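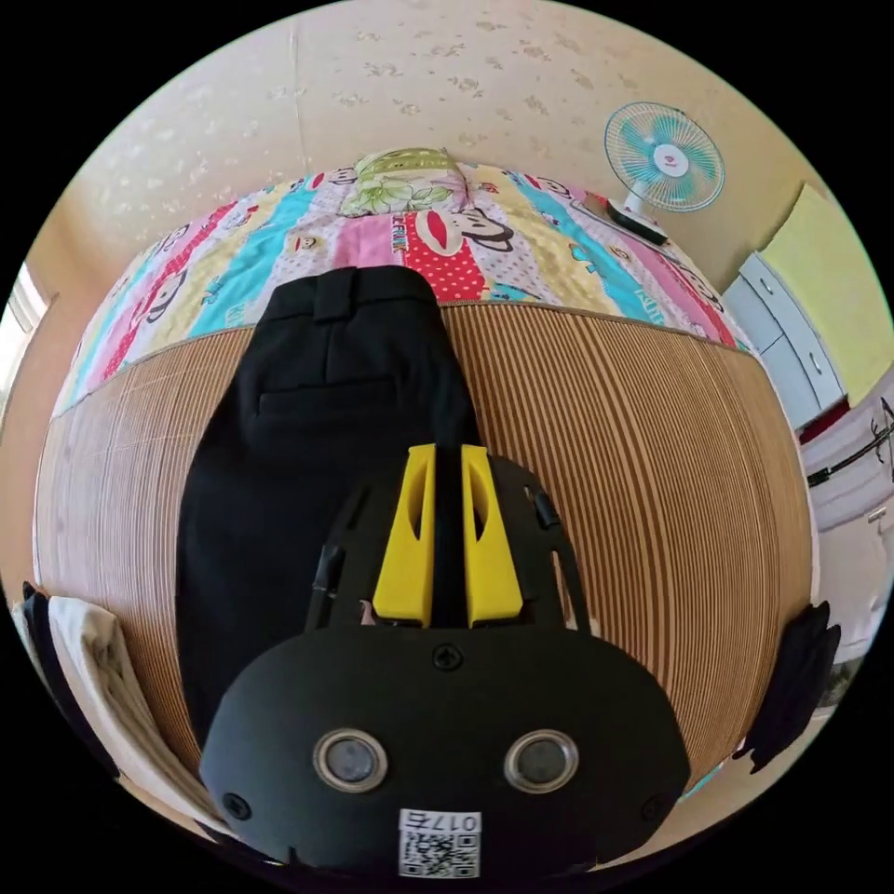 **What do people in Ralovside call the turned-up bottom of a trouser leg?**

Mostly a "lap", though in Lollthorpe it's a "dubbin" and further up the valley you'll hear "tuck-end" from anyone over sixty.

# Ralovside Clothes Words

This is a word list of everyday talk about clothes, bedding and mending from one valley and the villages along it. It has 2,000 entries gathered from 162 people in 21 villages, and I've had a wonderful time putting it together. If you like dialect, old sewing boxes or arguments about what to call a vest, come on in!

## What's in the folder

- `words.csv`: one row per entry, the main file
- `speakers.csv`: village, ten-year age band and type of work for each speaker (no names)
- `sayings.csv`: longer phrases, 725 of them, with a plain English meaning beside each
- `notes/`: my typed-up copies of the Horrocks notebooks, spelling left alone
- `CHANGES.md`: what moved and when

## Columns in `words.csv`

| Column | Meaning |
|---|---|
| `entry` | the word as most speakers would write it |
| `other_spellings` | anything else we were given, split with semicolons |
| `sounds_like` | a simple respelling, no special letters |
| `meaning` | short and plain |
| `village` | where the speaker grew up |
| `source` | `talk`, `letter` or `notebook` |
| `sure` | 1 to 3, where 3 means two or more speakers agreed |

The respellings are meant for ordinary readers. I tried proper phonetic symbols in the first draft and half the people who'd given me the words couldn't read their own entries back, so out they went.

## Where the words came from

The oldest part is the Horrocks notebooks, four of them, kept by a travelling draper who wrote down what customers asked for. They are a joy. He has nine different words for a button that's hanging by its thread, and he underlines the ones he likes. My favourite is "danglement", which I've since heard from a speaker in her thirties who had no idea it was old.

The rest came from chats in kitchens and at the Lollthorpe market, plus letters after a piece in the parish newsletter in February. I asked the same things each time: what's this part called, what do you say when it's torn, what did your gran say? The last question nearly always got the best answer (and usually another cup of tea).
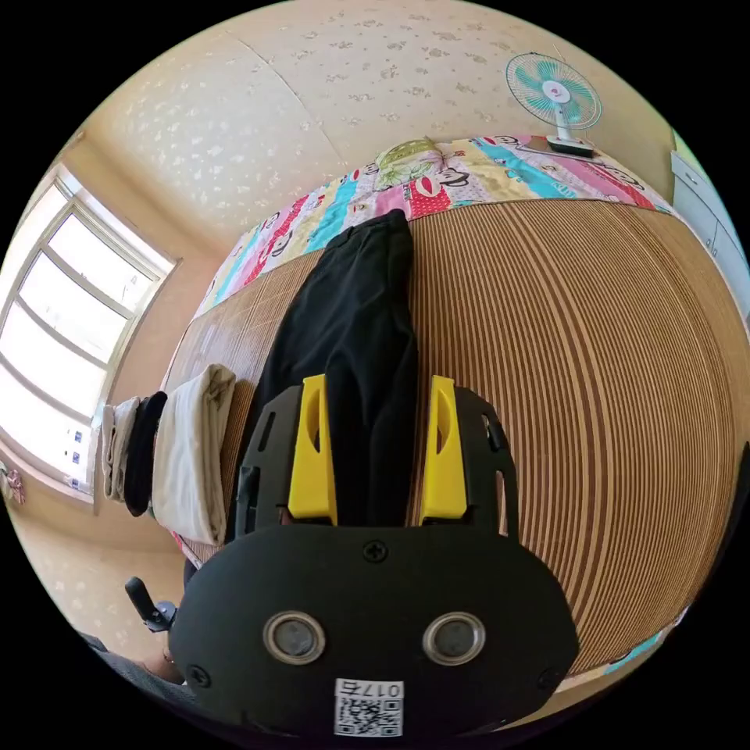
Trousers gave us far more words than I'd expected, more than coats and shirts put together. There's a whole family for the seat alone, "settle", "sitter", "sattle-piece", and a lovely verb, "to knee", meaning to wear a pair until the knees go baggy and stay that way. "Them's well kneed" is in `sayings.csv` from five separate villages. Bedding comes second, with a lot of overlap. A "lap" can be the fold at the top of a sheet as well, so please check the `meaning` column before you lump entries together.

## Known gaps

- Men under forty are thin on the ground. Most sent me to their mothers.
- The top three villages have very few letters, so anything marked `letter` leans towards the valley bottom.
- Baby clothes are badly covered. I only started asking in the second year.
- Some `notebook` entries have no village. The draper wrote "hill" or "mill side" and I've kept his words.
- A handful of entries are trade words from the old Tresari shirt works and may never have been used at home. They have `works` at the start of the meaning.

## Using it

Open `words.csv` in any spreadsheet program. It's saved as UTF-8 with commas, and the meanings are in double quotes. If you sort by `village`, copy the file first, as the row order follows the order of the interviews and there's no other record of it.

You're free to use, print and share the list for anything you like. Please name the Ralovside Clothes Words, and please don't try to work out who a speaker is from the village and age band. Some of these places are tiny.

## Adding a word

Open an issue with the word, what it means, the village and who you heard it from ("my aunt" is plenty). I answer them in batches, mostly in the evenings. Rude ones are very welcome and get entered like any other.

Corrections to the notebook copies should give the notebook number and page. Notebook 3 has two pages numbered 40, so say which!

Kept by Bradley Marsden, Lollthorpe.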